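Re: [Tenum-users] how many demos before you train?
June 6, 2020

Hi all,

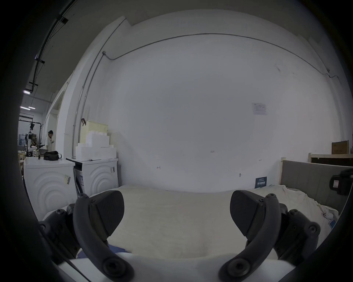

We asked ourselves the same thing in April, on the bed task. Fifty with the hand-held gripper got us nowhere, so I kept going to 265 and the policy finally started behaving near the folds.

On 5 June, Dinen list member wrote:
> Is 400 overkill for one sheet? My arms are sore already.

I'd stop at 265 and rumple the sheet differently each time — variety did more for us than volume. Happy to share our Hirano config if you want it.

Cheers,
Vultport lab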